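Storage bin

A storage bin is an open or lidded container, usually wider than it is deep, used for keeping loose things together. I've been writing up household objects for the Gridton home encyclopedia for a while now, and this entry is the one I kept putting off – partly because I own far too many of them and felt a bit exposed.

Names

Depending on where you grew up you might say bin, tub, tote or crate. My family said tub for everything, including the thing the potatoes lived in. In stores around Plolton a tote has handles and a bin doesn't, but I've seen the labels swapped on the same shelf, so I wouldn't lean on that too hard. In British English a bin is mostly where the trash goes, and that has led to at least one very confusing phone call in my life.

History

People have kept grain, flour and coal in bins for as long as they've had grain, flour and coal to keep. The older ones were boards nailed into a corner, or a big box with a sloping lid. Metal bins came into workshops later, and molded plastic took over a lot of the job in the twentieth century (light, cheap, easy to hose out!).
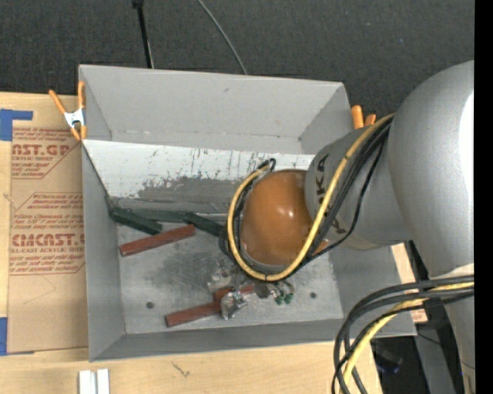
Shapes and sizes

Straight walls hold more, but sloped walls let empty bins nest inside each other, and if you've ever tried to store a pile of empty ones in a small closet you'll know which matters more. I measured my favorite at 54 liters and it's about as much as I want to carry up a flight of stairs when it's full of books. Don't fill it with books, by the way. Use a small one for those and save the big one for blankets.

Lids are a whole subject. A lid keeps dust out and lets you stack, but you'll open a bin with a lid half as often, at least in my house. Anything I use every week goes in an open one.

Labeling

Write on the short end as well as the long side, whichever way you plan to shelve it. The Zirimton tool library, where I borrow my ladder, keeps 203 bins on numbered shelves with a card taped to each, and I can find a hose clamp there faster than I can find one at home.

Care

Warm water and dish soap will do for most plastic. Long stretches in the sun make some plastics brittle – I lost two that way on the back porch last June, both cracked at the corners.

See also: basket, crate, drawer, pantry

Entry last revised October 2025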